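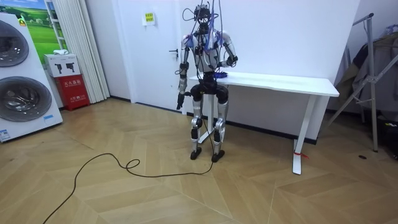 桌角站位，左臂抬起，右臂垂着。双筒洗衣机在左边，这轮没用上。

整机控制器对比 · 三月相册

赶时间写的，先发上来，错字回头改。

这个月主要比两套上肢控制器：Zetby，和Sketdale。机器还是同一台人形，手还是同一副手，桌子不换。换的只有控制器和末端那套参数。之前有人问为什么不顺手把手也换了一起比，一起比就什么都比不出来，上次吃过亏。

项目名继续叫Prellelow，文件夹也是这个名，别再新建了。

站位
脚平放，离桌子很近，后背几乎贴着桌。这个位置是Chin那套标定流程里定的，我们照搬。好处是手抬起来就到桌角，不用转腰。坏处是肘往后没余量，Zetby默认轨迹喜欢先收肘再伸，收不动，就得改起始姿态。改完能用，动作丑一点。
Sketdale没这个问题，它是直接从下往上抬，走的弧小。

线
线真的多。头和肩那一圈，蓝的白的黑的都有，胸前还有往腰上走的。地上那根黑的长线拖出去还绕了个小圈，走路的人看着点脚下。
两套控制器都要各自的通讯线，每次切换要重插，重插就有插错的可能。周三插反过一次，右腕不响应，查了半个上午。后来给接头贴了标签。标签请不要撕。
接下来想做个转接盒，切换只拨一个开关。没排上期。

抬手到位
动作很简单，手从体侧抬到桌沿附近，停住，保持，放下。
每套跑30遍，中间不重启。
Zetby：起步快，到位前会有一下小的过冲，然后再拉回来。过冲看肩不看手，肩上最明显。增益降一档后好很多，但是起步也变肉了。
Sketdale：慢。慢但是稳，停住就是停住。缺点是跑到后面关节温度上来，保持段会往下掉一点点，肉眼要盯着才看得出，日志里很清楚。
我个人偏Sketdale，组里有不同意见，写在后面。

保持段
保持这段比我想的有意思。抬着不动其实最费电机，肘弯着，前臂往前伸，力矩全压在肩上。
Zetby有重力补偿，开了之后手感轻，用手推它会让，松手会回来。关了就是硬顶，嗡嗡响。
Sketdale的重力补偿要自己填质量参数，手册给的表跟我们的手对不上，拿秤称了重新填。填之前手一直往上飘，填之后正常。这一步新人一定会漏，漏了别慌，先看参数表再看别的。

手
黑色这副手，左右各一只，两套控制器下都能识别，不用换固件。
张合速度差不多。区别在碰到东西以后：Zetby的电流阈值给得保守，稍微碰到就停，抓软的合适，抓硬的老松。Sketdale阈值高，抓得牢，抓纸杯会捏扁。
阈值两边都能改，Zetby在界面里拖滑条，Sketdale改配置文件，改完要重载。配置文件里那一项的名字起得很怪，搜“limit”搜不到，要往下翻到手部那一段，最后几行。
只垂着不动的那只手也要上电，不上电另一只会报同步错误。这个问题两家都有，应该是手自己的毛病，跟控制器没关系。

延迟
用控制循环日志算的，不是拿秒表掐。
Zetby最大一次 62 毫秒，出现在刚切模式的时候，平时远低于这个。Sketdale没有这么高的尖峰，不过平均值反而要差一点。
哪个更要紧看你做什么。遥操作的话尖峰很烦人，手会顿一下，操作的人会跟着紧张。跑固定轨迹就无所谓。
控制频率两边统一设成 200 赫兹。Sketdale可以开更高，为了公平没开。高频那组以后单独测，不混在这页里。

急停
每次换完控制器第一件事，测急停。不测不许上动作。
两套都是拍下去立刻断力矩，手臂会直接掉下来，所以抬着手测的时候下面别放东西，人的手也别伸过去。桌面清空再测，每次都清空，别偷懒。
Zetby恢复要重新使能每个关节，麻烦。Sketdale一键恢复，方便，但我有点怕它太方便。现在约定：按恢复之前必须喊一声。

腿
这轮腿不参与，锁站立。
锁定命令由下肢控制器单独发，跟这两套都没关系。抬手快的时候上身会带着晃，Zetby默认增益下晃得明显，降一档就还好。两只脚没挪过位置，每组跑完都核对。要是哪天发现脚动了，那组数据直接作废，重新来，不要心疼。

现场
房间不大，衣架、洗衣机、桌子都在，走动请绕开地上的线。灭火器箱的位置不要动，前面也别堆东西。
门请随手关上，走廊有风，帘子会飘，帘子一飘头部相机的自动曝光就跟着乱跳，那几组视觉数据已经废了。曝光后来改手动，两套都一样改。

软件
Zetby的界面好看，日志导出难用，一次只能导一个关节，导完还得自己对时间戳。写了个脚本批量拉，在Prellelow文件夹的tools下面，直接跑就行。路径里不要有中文，有中文会报错，报的错还跟路径一点关系没有。
Sketdale没什么界面，命令行，日志倒是一次全给你。格式干净，拿来就能画图。
文档的话Sketdale写的全一些。Zetby的文档停在上一版，按钮名字都对不上，只能靠猜。

不同意见
做遥操作的同事选Zetby，理由是手感轻，拖着不累，尖峰可以忍。
做叠衣服取衣服那条线的选Sketdale，理由是停得住。后面要伸手去够滚筒门把，停不住就会磕到玻璃圈。这条我同意。
目前定的是两套都留，主力先用Sketdale，Zetby跟到四月再说。

还没做的
右臂同样的动作还没跑，线的走法跟左边不一样，结果不能直接套。
双臂同时抬，没跑。
带负载，没跑。先从轻的开始，每组加完都要摸一下肩部电机壳，烫手就停。
第 2 版参数表传上去了，旧的那版别用，里面左肘的限位写错了，正负号反的。

有问题在页面底下留言，看到就回。测试期间不一定看手机。

返回相册列表　　下一组：控制器接线与标签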